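About Torent Lab

Torent is a small research group at Noltow. Six of us, two labs, one long bench. We work on robots that use two arms at once and on how to teach them with less data.

Our main method is called Minuven. Short version – most systems learn each arm by itself and then patch the two together. We train one model for both arms and let it work out who goes first. Fewer collisions, less waiting. It needs 100 demos per task. Our old setup needed 2,000, so we're pretty happy with teh result.

Still weak on clear plastic and shiny lids. Working on it. Wrist cameras help some, more than the overhead one did.

Right now it's small containers, both grippers in close, lots of repeats.
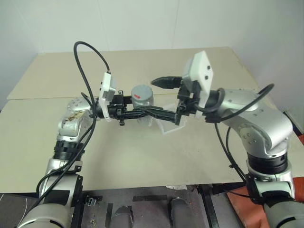

Next up is handing parts from one arm to the other without setting them down first. Four tasks planned, write-up due in September. Code goes out with it, proably same week.

Visits and student projects – write to the lab office.

Page updated August 16, 2026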